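Two Arms, One Table

The shared workshop in the back half of the Weldu building has a laser cutter, two lathes and a kiln that is almost always booked. For the last year it has also had Zekik, a two-armed robot that Žofie Vávra is putting together in the corner by the loading door.

Vávra repairs commercial kitchen equipment for a living. She started on the robot in October, after buying a pair of used arms from a packaging firm that was closing a line. She paid 3,000 for the two, with controllers, and another 600 went on cables, brackets and a power supply that didn't trip the workshop's breaker.

"The arms were the easy part," she says. "They arrived working. Everything I added to them is what breaks."

The goal is modest. She wants Zekik to sort small items off a table, put them on plates or into a box, and do it for an hour without help. She has set that hour as the test because it is the length of the workshop's Thursday open house, and she would like to be able to talk to visitors while it runs.

Most of the early work went into the mounting. Both bases have to sit square to each other, or the software that plans the motion sends one arm a little short of where the other expects it. Her first frame flexed when both arms moved at once. The second, built from metal rail and bolted through at 16 points, does not.

The table covering took longer than she planned. Bare metal threw reflections that confused the vision software, and a white sheet made pale objects hard to find. She settled on a matte reddish-brown one. It wrinkles, and she smooths it down before each session.

Then there are the grippers. Each has two parallel fingers that open and close on command. They handle a block or a bottle cap well. Small round things are harder — they roll as the fingers close, and the arm lifts nothing.

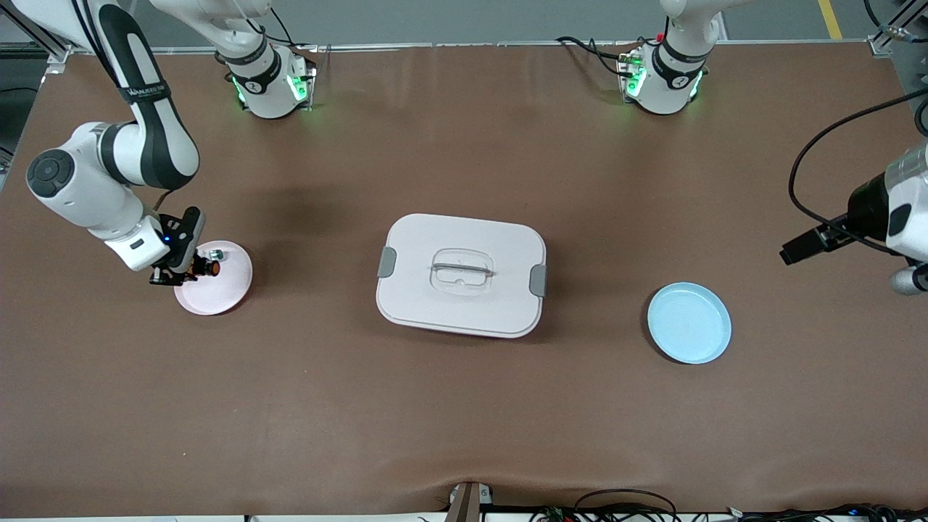

Vávra's answer was to slow the last part of every move. The arm travels at normal speed until it is close to the plate, then drops to a crawl. A full sort takes longer that way, but she throws out fewer runs. She logs each one in a notebook and is now past 300.

Lids are next on her list. Opening a latched box needs one arm to hold and the other to pull, and so far she has only tried it with the power turned low. She has booked the corner for Thu 13 February to try it at full strength.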